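Teleop demos: keep the pauses or trim them?
Forum: Simulation and Teaching > Prollholm arms
Started by tinshed_arm

tinshed_arm
May 7, 2025

I'm recording demonstrations in Rallis with the simulated Prollholm arm and driving it by remote control with a Brerkex hand controller. The task is to reach the dial gauge on the table, close on the black body behind the dial, and lift. I can do it myself most of the time. The policy I trained in Misico gets over the table and then hangs there with the fingers open.

My longest demo is 1,738 steps and a fair chunk of that is me holding still while I work out which way the wrist is pointing. The wrist view is all I give the policy. It's also all I look at while driving, so I'm not using information it doesn't have.

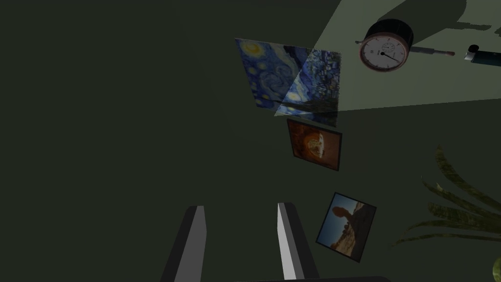
Wrist view, fingers open, gauge still well off to the upper right.

Two questions. Should I cut the still parts out before training? And is anyone here approaching this sort of gauge from the stem side, or do you all go for the body?

Settings are the defaults apart from the controller scale, which I turned down to half.

________________________________________

gravelroad
Senior member

Cut them. If the arm isn't moving and the fingers aren't moving, the recording is teaching it that not moving is a fine thing to do in that spot. You've described a policy that stops in the air with its fingers open, and that is what your demos do.

In Misico there's an idle filter on the import page. Leave the threshold low the first time. Turn it up too far and it eats the slow part just before the grasp, where you're moving carefully on purpose.

I'd go for the body. The stem is thin, and any error in yaw has the fingers pushing it around the table.

________________________________________

lowtide_77

I disagree about cutting everything. Some pauses are there for a reason. When I close the fingers I wait for them to settle before I lift. Filter those out and the lift starts while the fingers are still closing, and the part drops. I lost most of a week in November to that.

Trim the pauses in the approach and leave the one at the grasp alone. You can mark a protected range in the Rallis recorder by holding the side button on the Brerkex. It's in the manual but the section is called "segments", so people miss it.

________________________________________

gravelroad
Senior member

Fair enough on the grasp pause, though if the fingers are still closing they're moving, and a low threshold keeps those steps. I've never needed the protected range.

________________________________________

lowtide_77

The last bit of closing is under your threshold. Plot the finger width and have a look.

________________________________________

tinshed_arm

Plotted it. lowtide_77 is right for my data at least. The tail of the close is very flat and the filter took nearly all of it. I've started using the protected range.

More background, as somebody messaged me to ask about starting positions. I haven't been starting from the same pose every time. I let Rallis pick one, and then I have to find my way over from wherever the wrist is facing. Some of those starts have the camera looking at things that have nothing to do with the task.

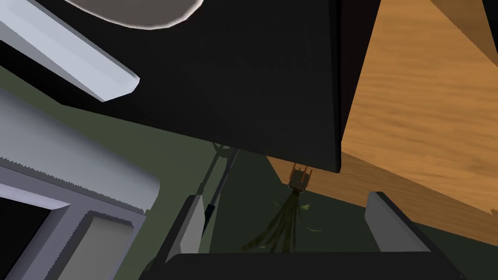

I kept those demos in on the theory that more variety is better. They take me much longer to drive, and the early part is mostly me swinging the wrist about until I recognise something. I don't do it the same way twice. Sometimes I roll first, sometimes I back off and then roll.

So that's a third question. Do the odd starts help or hurt?

________________________________________

quollworks

Hurt, at the number of demos you probably have. How many is it? If you've got 2,000 they'll sort themselves out. If you've got a handful, every strange start is a strange habit the policy has to average in with the rest.

I'd also ask why you're using remote control for this at all. On a real arm I'd put it in free-drive and guide it by hand, which gives a cleaner path and far fewer pauses. Driving through a controller adds your hesitation to the data.

________________________________________

tinshed_arm

Seven demos. I know.

And it's a simulated arm, so there isn't anything for me to take hold of.

________________________________________

quollworks

Missed that it was all in Rallis, sorry. Then ignore the second half. Seven is too few for random starts, and I'd stand by that.

________________________________________

gravelroad
Senior member

Agree with quollworks on the starts. Fix the start, get one policy that works from there, then widen it a little at a time.

One more thing. Half scale on the controller is probably why you're slow. At half scale you run out of arm movement and have to clutch and reset, and each clutch is another pause. Use full scale for the approach and drop it near the part. On the Brerkex you can put scale on the trigger.

________________________________________

lowtide_77

Full scale makes my paths jerky and I get better results from slow and smooth. Try both, I suppose. It may come down to how steady your hands are.

________________________________________

tinshed_arm

I've redone the set from a fixed start. Putting the steps down for anyone searching later:

1. Reset to the saved pose, with the wrist camera already over the table. Start the recorder only once the hand is resting comfortably on the controller.

2. Before moving, decide on the path. From this kind of view I go right and up toward the gauge and sort out the yaw on the way over, in one motion.
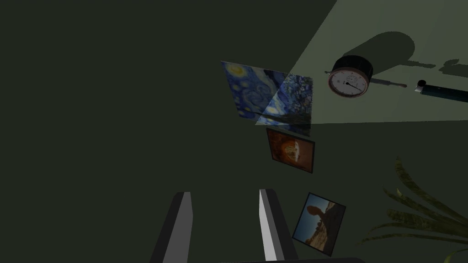

3. Full scale until the gauge is in the middle of the view, then half scale. gravelroad's suggestion, and it suits me. I barely clutch now.

4. Line up on the black body and keep clear of the stem.

5. Hold the side button from the start of the close until the lift begins, so the pause is protected.

6. Lift straight up and stop the recorder. Don't drive home afterwards. I used to, and the old demos had the return trip in them.

Idle filter is on low for everything outside the protected range. I also raised the step limit on playback to 3,438 so a slow attempt isn't counted as a failure.

The new policy gets to the gauge and closes on it. It still comes in a bit crooked and sometimes catches the rim of the dial, so I wouldn't call it finished.

________________________________________

quollworks

Crooked on approach could be your step 2. If you turn the wrist while travelling, the yaw is different at every point along the path. I'd travel first and then turn, as separate moves. It's duller to drive and easier to learn from.

________________________________________

lowtide_77

I'd leave the combined motion and just record more of it. Splitting the moves puts another stop in the middle of the approach — and that's the thing we spent the first half of the thread getting rid of.

________________________________________

tinshed_arm

I'll record a batch each way on the weekend and train them separately. Same start pose, same filter. Will post the playback results for both.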